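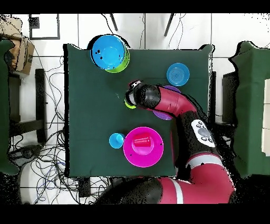
Trultton Commentary Headset TC-80

The TC-80 is a headset for people who talk over live sport: club streams, school games, local radio. It has two closed ear cups and a lip microphone that you hold against the upper lip, so the crowd behind you stays low and your voice stays clear.

We made the first version for the hockey rink in Grelholm, where the commentator sits in the middle of the home fans. Joonas Turunen used it there for a full season and asked for two changes. The cable is now longer, and the cough button is on the left side, because he keeps his notes in the right hand.

The cough button cuts your microphone for as long as you press it. It makes no click on the air. Please use it also for drinking and for speaking to your partner.

Technical data
Weight without cable: 280 g
Cable: 3 m, can be replaced
Noise reduction of the ear cups: 28 dB
Left ear: program sound
Right ear: producer or program sound, by switch
Connectors: XLR for microphone, 6.3 mm jack for headphones

In the box
Headset, cable, two foam covers for the microphone, soft bag, printed guide in English and Finnish.

Two commentators
With two headsets you need the Clillau mixer box, sold separately. It gives each person their own volume. Without it, both will hear the louder setting, and after one period somebody has a headache.

Care
Change the foam cover when another person takes the headset. Do not wash the ear pads in a machine. Wipe them with a damp cloth and let them dry in the room, not on a heater.

Spare ear pads and cables are in stock. For orders of more than one set, write to Pirjo Saarinen in our sales office and tell her which mixer you have now.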